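Search reviews, how-tos, forums
Search

We use cookies to remember your settings. Accept | Manage

Review: the Givby hand-held teaching grippers (pair)

By Nana Ackah
23/08/2019
Share 248 | Comments 17

There are two respectable ways to show a robot how to do a household chore. You can drive the thing by remote control, which feels like knitting through a letterbox, or you can leave the robot switched off, pick up a pair of grippers like the ones on the ends of its arms, and do the chore yourself while everything gets recorded. Givby sells the second way. The pair costs $498, plus whatever your courier thinks of your postcode.

I have now spent the better part of a month with them, mostly on laundry. I own a perfectly good pair of hands and have been asked several times why I wasn't using those. My mother asked twice.

What you get is two black grippers and a cable for each. The manual is a folded sheet that devotes one paragraph to setup and three to not putting the grippers in your mouth. Setup took me less than an hour, and most of that was looking for the right port.

The chore I settled on was getting small cloth things out of a basket and into a mesh laundry bag. It sounds like a job for a bored six-year-old. Try it with your fingers replaced by two flat jaws per hand and you'll develop a new respect for six-year-olds.
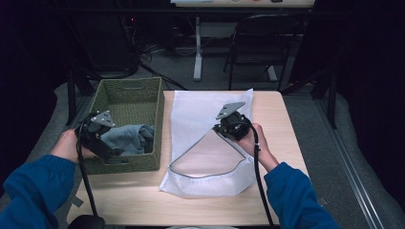
Left gripper in the basket with the blue cloth, right gripper on the edge of the mesh bag.

The two-handed part is where the Givbys earn their money. One hand can hold the bag while the other goes fishing, and after an evening or so you stop thinking about which is which. I could never say that of the Oma remote rig I reviewed last year, where moving both arms at once needed the concentration of a church organist. With Oma I got through a folded tea towel in the time it takes to boil an egg. With these I'm slower than bare hands, though not embarrassingly so, and the movements come out looking like something a person would do on purpose.

That matters for teaching. A robot copies what it's shown, dithering included. If you stop in mid-air to think about your tax return, that pause goes into the lesson with everything else. Benedicta Addo, who trains arms for a living and has put up with my questions for years, told me to throw out any take where I'd hesitated. I threw out a great many. My target was 300 good ones and I got to 248 before my wrists lodged a formal complaint.

Which brings me to the weight. Each gripper is fine when you first pick it up. By the fortieth take it's a bag of sugar, and by the eightieth it's the whole pantry. Most of the bulk sits out in front of your knuckles, so your forearm does the work. Darko makes a lighter set with a wrist strap, and I missed that strap badly. (I did not miss the Darko software, which crashed whenever I looked pleased with myself.)

The cables are the other grumble. They hang off the back and head for the floor, and they'll catch on a table edge if you give them half a chance. I learned to keep my elbows wide, like a man carrying two buckets.

Now the good bit, and it's very good. The jaws are driven by a scissor linkage and meet properly at the tips. Cheap grippers tend to close at the heel first and leave a gap at the front, exactly where you want to pick up something thin. Mesh is about as mean a test as I could find at home: it's slippery, it's mostly holes, and there's always a second layer underneath hoping to be picked up as well.
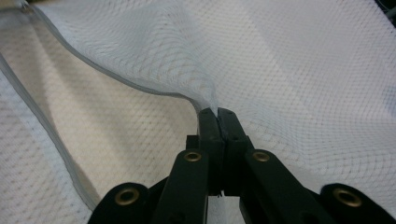

A fold of mesh held right at the tips, with another layer lying underneath.

Taking one layer and leaving the other is a knack. Come in shallow, close gently, lift a little before you pull. Come in steep and you'll pinch the lot. The zipper edge is easier to get hold of than open netting, so I started there whenever I could, then felt guilty and did a batch without it. A robot that can only find the zipper side is going to have a short career.

There's no real sense of touch coming back through the handles. You get a bit of resistance when the jaws meet something thick, and with one layer of net you get nothing at all. You end up watching the tips the whole time. The dearer Giletti pair is better on this front, but it costs over $1000 and I'd want it to do the ironing for that.

Givby says a padded handle is coming in September. It should have been in the box.

Would I buy them? For cloth, bags and other floppy nuisances, yes, and I'd budget for a wrist brace. If your robot is only going to be moving blocks from one tray to another, borrow something cheaper. As for mine, it has now had its first go at the laundry, and it holds the bag open beautifully. We're still discussing the socks.

Four out of five.

17 comments | Share this review

Get our reviews by email. Enter your address to subscribe. Unsubscribe at any time.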